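# The old tower finally gets opened up

So I have been putting this off since May. The old desktop sat under the stairs for two winters with a box of Christmas lights on top of it, and every time I went in for the vacuum I told myself I'd deal with it "next weekend." Well, I dealt with it!

I bought the thing secondhand from a little shop in Tevthorpe called Kimano, back when I thought 500 gigabytes was more space than I would ever fill. (I filled it. Mostly with photos of the same lake.) It did my taxes, it played a lot of bad music, and then one morning it just beeped at me and that was that.

What I cared about was the hard drive. There are 2,000 pictures I never copied anywhere else, plus all the recipes I typed up from my grandmother's cards, and I'd really like those back before anything else goes to recycling. 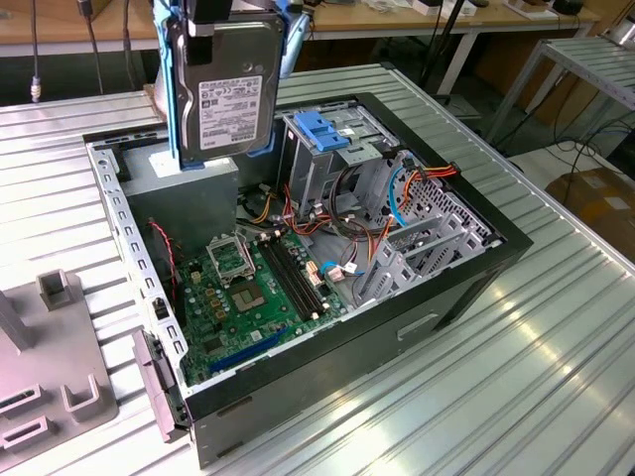 I do love the inside of an old computer, though. All those red and yellow and orange wires going every which way, and that big green board underneath - it looks like a tiny town from an airplane. And a CPU socket with nothing in it is prettier than it has any right to be, all gold in the middle.

The only tools I own for this are a Phillips screwdriver and a muffin tin for the screws. Get yourself a muffin tin! One cup for the side panel, one for the drive, and you won't be crawling around the floor later like I was last time.

Next up is an adapter so I can plug the drive into my laptop. The Grajales one everybody recommends is 14 dollars and the fancy Jasolska one is closer to 100, so guess which one is on its way to my house.

If the photos are still there I'll post a few of the lake. The recipes too, if anyone wants the plum cake.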